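Dirnum Shoe Shelf Gallery
Posted 10 October 2024

The entry at the Dirnum house was redone in May. The old bench is gone and the shoes now have places of their own. Most of the stands and hooks came from Rendutberg, and the mats are from Arura. This page goes through it one part at a time.

The front door
Two mats, one outside and one inside. The inside one gets shaken out on Saturdays.

The long rack
Space for 12 pairs. Sneakers go on the bottom, work shoes in the middle, sandals on top until it gets cold.

The coat hooks
Three at adult height and two lower down. The low ones hold school bags more often than coats.

Kids' rain boots
Bright orange-yellow rubber with a darker rim. Side by side on the top shelf of the small two-tier stand, openings up.
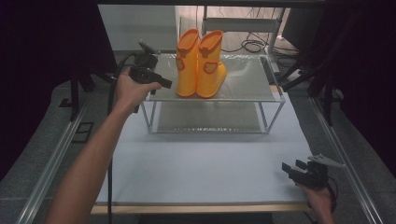 Rubber boots do best standing straight, so they don't crease at the ankle. Rinse off mud with plain water and keep them away from the heater. If the insides are damp, stuff them with newspaper overnight.

The closet
Winter boots and anything outgrown. Outgrown pairs go in the bin marked Farooqui and get handed down in the spring.

More pages: Kitchen drawers | Laundry room | Garage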